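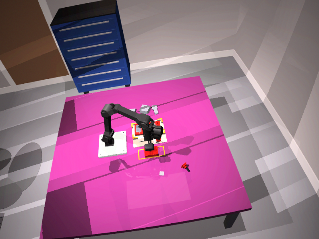

Last updated: December 18, 2020

Talking sourdough with the owner of Ko, Eltier

Small place, 2 ovens, line out the door by six. We caught the owner of Ko between batches, still floury, one eye on the timer the whole time.

"I never planned on bread," she says. Came to Eltier to do cakes. Then the wedding orders dried up, rent was due, and a starter was sitting in the fridge. "So I baked that. Sold out by nine."

That first month she sold 344 loaves. In September, 1,267. Same two ovens. Same mixer, a used Avum she bought from a pizza shop over in Cokard, dented on one side and loud as a truck.

Flour? "Local when I can get it. The mill short-ships me all the time." She shrugs, gets up, turns a tray, comes back. Where were we. Rye.

Rye is the hard one. "People ask for it and then they dont buy it." She makes it anyway, mostly for a few regulars who'd complain.

Prices went up 300 cents on the big loaf this fall, wich she hated doing. "I put a sign up. Two people yelled. Then they bought it."

Next is maybe a second counter, maybe just a nap. Timer goes. She's already at the oven door. "Take a roll with you," she calls back, "the seeded ones, left side."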